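Small Theaters Should Stop Cutting the Second Weekend

By the Flulari Arts Desk
August 1, 2021

The Dunstan Playhouse has put out its schedule for the coming season, and every show on it runs one weekend. Before the shutdown, most of them ran two. The theater says this is a cautious way to reopen, and I understand the thinking. I also think it is a mistake, and one that other community theaters in the area are getting ready to copy.

Start with the work involved. A musical at the Dunstan rehearses for seven weeks. The cast is mostly people with jobs or homework. The set gets built in the evenings, the costumes are sewn in people's homes, and the pit band learns the score for gas money. After all of that, under the new schedule, the show is performed three times and taken apart.

Any actor will tell you that three performances is barely enough to find out what the show is. Opening night is nerves. The second night usually sags. By the third, people are listening to each other and the laughs land where they should. A second weekend lets an audience see that version of the show, and it lets younger performers learn how to do something well more than once.
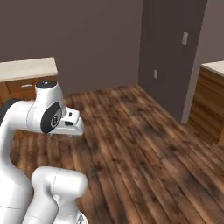 The money argument

The usual case for a short run is that it fills the house. The Dunstan has 400 seats. Squeeze everybody who wants to see a show into three nights and the room looks full, which is good for the actors and good for the photos in the newsletter. Spread the same crowd over six nights and you get gaps.

But that assumes the crowd is the same size either way, and I don't believe it is. Community theater sells by word of mouth. The first weekend is family, friends and people who would come to anything. The second weekend is their coworkers and neighbors, the ones who heard it was good. When the Pralteo Players did their last full two-weekend musical, total attendance came to 1750. You can't get that many people into the Dunstan in three nights no matter how well you sell it.

The rights to a show do cost more if you perform it more times. So does the hall, if you rent it. Those are real costs and I won't pretend they are small. Still, the biggest expenses, the lumber, the fabric, the scripts, the lighting rental setup, are paid before anybody walks in the door. A short run spends nearly as much and then gives up half the chances to earn it back.

Some people on the Dunstan's side of this have pointed to ticket prices as the answer. The top price this season is going to 35 dollars. That may make up the difference on paper. It also puts a family of four well over a hundred dollars for a night at the local playhouse, and those are exactly the families whose kids might audition next year.

What about health?

This is the strongest argument for the other side, so it deserves a straight answer. A short run means fewer nights of asking a cast to gather and sing in close quarters. If somebody gets sick, a one-weekend show is simpler to call off.

It is also easier to lose completely. If one lead tests positive on the afternoon of opening night, a three-performance run is gone, and so are the seven weeks. With a second weekend on the calendar, there is at least a chance of saving something. And a longer run lets a theater sell fewer seats per night and leave some space between parties, a comfort to older patrons who are still deciding whether to come back at all.
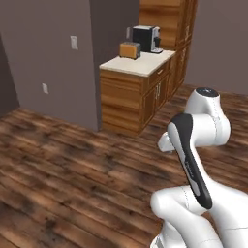
A middle way

I'm not asking for every show to run two weekends. The October play is a small drama with a cast of four, and one weekend is probably right for it. The youth showcase has never needed more than a couple of nights either.

The big musical is different. Give it the second weekend, and add a cheap matinee on the last day with every seat at one low price. The Nirunora Stage has done this for years – their closing matinee is often the loudest house of the run, full of kids and grandparents.

The Dunstan could also announce the second weekend as a hold, with tickets released only after opening night. Casts would have to keep the dates open, and some would grumble. Most of the performers I know would take that deal gladly. They have been waiting a long time to get back on a stage, and they would like to stay on it for more than three nights.

Shares: 35 | Comments: 7

Recent in Opinion
Why the Orchestra Pit Is Worth Keeping
Let Teenagers Direct Something
Pralteo Players Need a Real Box Office
In Praise of the Long Intermission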